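Rudano Two – a stream control deck for people who stream alone
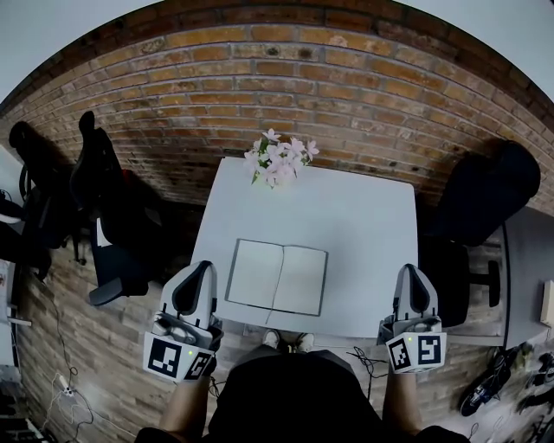

I started streaming puzzle games from my kitchen in Mallgate with a laptop, a cheap mic and a second keyboard covered in stickers. The stickers told me which key muted me and which one ran the "be right back" screen, and they fell off about once a month. So I built a box with proper buttons. Then my friend Kevin Puma wanted one, then the people he plays with wanted one, and now I have a shop page!

The Rudano Two is the second version. It sits next to your keyboard and handles the stuff you don't want to be hunting for in the middle of a match: scene changes, mic mute, chat pause, clip markers, and the volume of your game against the volume of your voice.

What you get

Two big dials up top, one for game sound and one for voice. They turn forever in both directions, so if you change a level on screen, the dial just picks up from there. Push either one down to mute it. A red ring lights up around it while it's muted, and I made that ring bright on purpose (I once talked through a whole boss fight to nobody and I'm still a little sore about it).

Under the dials is a row of soft-click buttons. They're quiet. My first version had lovely loud clicky switches and every viewer I had asked me to please stop.

There's also a long bar along the front edge, which is the clip marker. Hit it with the side of your hand when something good happens and it drops a marker in your recording. I use this more than everything else on the deck put together.

Setting it up

Plug it in with the cable in the box, install the Zurklow app, and pick a layout. Zurklow is the little program that tells the deck what each button does, and it comes with the deck, no subscription. If you already have hotkeys set up in your streaming software, you can point the buttons at those and be done before your coffee is cold. If you don't, start with the Solo layout and change things as you go.

Layouts are saved on the deck itself. I take mine to events and plug it into whatever computer they hand me, and my mute button is still my mute button. You do need Zurklow if you want to edit a layout, though, so do your fiddling at home.

The Chambi stand

The deck lies flat by default. If you'd like it tilted, the Chambi stand clips on underneath and gives you two angles. I like the lower one. Octavio Cárdenas, who casts fighting game brackets and tested the early decks for me, uses the steep one and keeps it right under his monitor. The stand is sold on its own, so you can always add it later.

Things people ask me

Does it work with a console? Sort of. The deck talks to a computer, so if your console runs through a capture card into a PC, yes. Plugged straight into the console, no.

Can I use two decks at once? You can – give each one a name in Zurklow so you can tell them apart. Kevin does this for team nights, with one deck for him and one for whoever is casting.

Is there a wireless one? No, and I'm not planning one. I don't want anybody's mute button running out of battery.

What if a dial gets wobbly? Write to me. The dials come out with a regular small screwdriver, and I keep spares here.

Availability

I made 770 decks in this batch and I pack the orders myself, so please be a bit patient with shipping. The next batch is planned for May. If the button on this page says sold out, leave your email in the box under it and I'll write when the new ones are ready. Black only for now. I know, I know – I'd like a green one too.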